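Course Handout 2: Whiteboards, Markers and Board Drawing
Technical Illustration and Presentation, Unit 2

Read before the practical session. Bring one black marker and a dry cloth. Boards are provided.

2.1 The surface

A whiteboard works by keeping ink out. The face is smooth and nonporous, and the colorant in the marker is carried in a solvent along with a release agent. When the solvent evaporates, the colorant is left lying on top of the release agent and can be wiped away. On a worn or scratched face the colorant settles into the damaged areas and leaves a ghost.

Three types of face are in common use: melamine, painted steel and porcelain enamel on steel. Melamine is the cheapest and the first to ghost. Enamel lasts longest and costs the most. The boards in the Rollada room are enamel and were resurfaced in May. Do not use abrasive pads on them.

2.2 Glare and shadow

A glossy face reflects the lamps above it. Tone across the board is seldom even: a bright patch forms where the reflection reaches the viewer, and the rest reads as pale gray. Thin lines are hardest to read inside the bright patch. Anything held close to the board throws a soft shadow, and stray marks inside that shadow are easy to miss when wiping down. Check the board from two positions before starting a new figure.
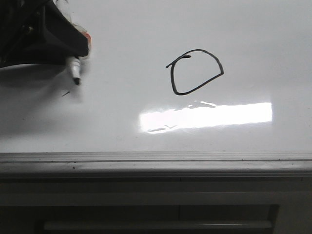
2.3 Closed outlines

A closed outline drawn in a single stroke has one weak point, the join. The start of the line and the end of the line seldom meet exactly. Either a gap is left or the line crosses itself and runs on into a short tail. For diagrams in this course an overlap is preferred to a gap - an open shape may be read as a path, a closed one as a region.

Corners need a decision in advance. A curve that turns into a straight run should do so at a definite point. If the turn is vague, a half circle begins to look like a letter D and a triangle begins to look like a leaf. Start on a straight side where possible, and place the join away from any corner that will carry a label.

Ink collects wherever the tip rests. A thick dash near the join usually means the tip sat on the board before or after the stroke.

2.4 Holding the marker

Keep the barrel at a steady angle to the face. With a bullet tip the line width changes little with direction. With a chisel tip it changes a great deal, and loops come out uneven. Touch down lightly, move at once, and lift off square to the surface.

Store markers flat. Stored tip up, they feed poorly at the next use.

2.5 Exercise

Draw 16 closed outlines, each in one stroke, at a height of roughly 40 cm. Mark the join on each with a small tick. Record the gap or overlap in millimeters on the Unnithan sheet and hand it in by Thursday, March 19, 2020.

Reading: course reader, page 69.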